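Brirndale Packing Study: Progress Report to the Farina Fund, August

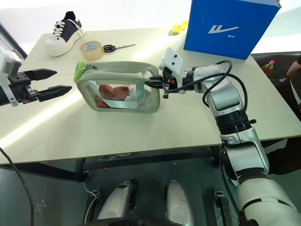
Work in this period covered mixed small goods at the Stundcombe packing table. The item list now stands at 318 entries, of which 157 have been packed and checked. Clear zippered pouches, shoes, tape rolls and scissors are on the list; sponges were added in August.

Pouches remain the slowest group. Contents shift when the pouch is stood on its side, and the packing order has been revised so that pouches go in after shoes. Liliana Villa has reissued the packing sheet.

Spending is within budget. Remaining for next period: 126 entries at Stundcombe, the rest at Wodton. Contact: Lucrezia D'Amico.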